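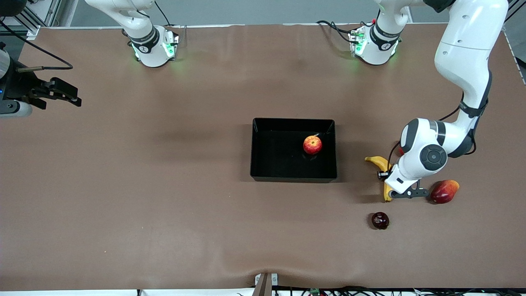 What is in this dataset?
Log entries from small cruising boats on coastal passages, typed up from paper logbooks and put into one table, with a second table for harbour and anchorage notes.

Tinbridge Passage Logs

The collection holds 2876 log entries from 144 passages made by 3 boats: Drudano, Kerr and Dallell. All are sailing yachts with an inboard engine. Drudano and Kerr kept a log every hour under way. Dallell's crew wrote one up at each change of watch or course, so her entries are further apart and often longer.

Files

passages.csv - one row per passage, from leaving a berth, mooring or anchorage to the next stop
entries.csv - one row per log entry, linked to a passage by passage_id
harbours.csv - notes on places visited, linked by place_id
originals/ - scans of the logbook pages, in page order, one folder per boat
CHANGES.txt - corrections made after the first release

Fields in entries.csv

passage_id: matches passages.csv
time_local: ship's time as written, 24-hour clock
lat, lon: decimal degrees, blank if no position was logged
course: degrees, true or magnetic as given in course_type
log_nm: distance log reading in nautical miles
wind_dir: compass point as written (NW, SSE and so on)
wind_force: Beaufort
baro: barometer in millibars
sail: free text
engine: on, off or blank
remarks: free text

Blank means the crew left it blank. We did not fill gaps from neighbouring entries or from weather records. A dash in the logbook has been entered as blank too, except in wind_force, where Kerr's crew used a dash for calm and it has been typed as 0.

How it was made

Nnamdi Etim and Rosalba Sala did most of the typing. Each passage was typed once and then read back against the page by the other person. Karthik Sikder converted positions from degrees and minutes and wrote the checks, which flag any leg where the distance between two positions is much greater than the log reading allows. Over 300 entries were flagged. Most were typing mistakes and have been put right. Where the page itself is wrong (a longitude marked W that must be E, for instance) the value stays as written and the column pos_query is set to 1.

Spelling in remarks is the crew's own. Sail names vary between boats: "genny", "genoa" and "no. 1" may all mean the same sail on Drudano. There is a short list in sails.txt, which is not complete.

Known problems

Drudano's log impeller was fouled for much of one season. Her log_nm readings from March until the haul-out are low and should not be used for boat speed.

Kerr changed ship's time part way through several passages without always noting the hour. If time_local seems to jump or repeat, check the scan.

Dallell's barometer reads high compared with the other two. It was never calibrated, so use it for rises and falls only.

Two pages from Kerr's second book are badly stained and parts cannot be read. Doubtful words are in square brackets with a question mark.

Harbour notes

These are the opinions of the people who stopped there, and some are old. Berthing charges, water, fuel and entry formalities will have changed. Depths are from the boats' own sounders, not corrected for tide and in Dallell's case measured from the keel. Do not navigate by them.

Names and privacy

Skippers agreed to the release. Guests and passing crew are given by initials in the typed text, and their names have been covered on the scans. Passport and boat registration numbers have been removed. If you find one we missed, write to Shiela Buenaventura and she will take the page down while it is dealt with.

Use

Free to use for study, teaching and personal projects, with credit to Tinbridge Passage Logs and the name of the boat. Please ask before printing whole pages from originals/.

Corrections

Send the passage_id, the time of the entry and what you think it should say. Nicanor Mendoza looks after these and adds them to CHANGES.txt with the old value kept beside the new one. Readings of Kerr's stained pages are especially welcome - the handwriting is small and three of us still disagree about one anchorage.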